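Re: [chores-list] can any of these things do a chore yet

Harsh Kaushik wrote:

> Been lurking since February. Everyone keeps posting clips of machines
> folding a shirt. One shirt, flat on a table, nothing else about. My
> mum could do 43 in the time it takes. What I want to know is whether
> one can be left with a dull little job, at home or in a workshop, and
> get on with it while I'm out of the room. Laundry, washing up, sorting
> screws, racking tubes, I'm not fussy. If the answer is "not yet" then
> how far off is it, and what is the hold up? It can't be strength.
>
> Also is the Zamdale arm worth the money or should I wait.
>
> Harsh

Harsh, quick one before I have to go out, sorry for the state of it.

Short answer, no. Longer answer, depends what you call left alone.

Washing up: cups and plates yes, if they're spaced out and you don't mind the odd chip. Pans no. Cutlery in a heap, forget it. The Tridia people had a go at cutlery for months and ended up buying a tray with slots in, so a person puts the forks in the slots and the arm takes them out again. Make of that what you will.

Laundry: same as you. Loading the machine is further on than folding, nobody films it because it's boring. Socks still get left in the drum.

Screws: fine if they're all one size. We ran 300 M4s through the Pace feeder overnight and lost 9, all on the floor next morning. Mixed bag of sizes was hopeless, I stopped it after ten minutes.

Tubes is the one I know best becuase it's what I'm on now. Sounds the easiest of the lot. Rack with holes, tubes with caps, pick one up, put it in another hole. And for a single tube in an empty rack it is easy, ours will do that all afternoon. Trouble starts when they've got neighbours. Fingers are fat compared with the gap, so going in for one you nudge the next. Then clear plastic, which the depth sensing hates. A full tube it will find by the stuff inside, an empty one it'll look straight through and go for the thing behind. Caps are better to aim at but then you're holding it by the top and it swings.

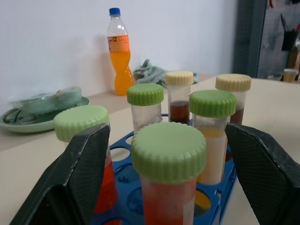 Anyway the grip itself is sorted, more or less. Textured pads made a bigger difference than any of the software, wish we'd done that first. What isn't sorted is knowing when it's gone wrong. A person feels the tube catch on the side of the hole and backs off without thinking. Ours pushes. We put a force limit on, so now it stops instead and waits for somebody, and then you're back in the room aren't you. Roughly 2 stops an hour on a good day, more if the rack's been moved.

So workshop before home, I'd say, and only where someone can lay the job out the same way every time. A kitchen is the worst place you could pick.

Zamdale: wait. Arm's decent but the wrist is too bulky for close work and spares take forever. If you must buy something look at the Nulleo, slower but you can get the fingers off with one allen key. Second hand ones come up now and then, check the cable where it goes thru the elbow.

Can send you our finger drawings if you want, they're a mess but they print.

Got to run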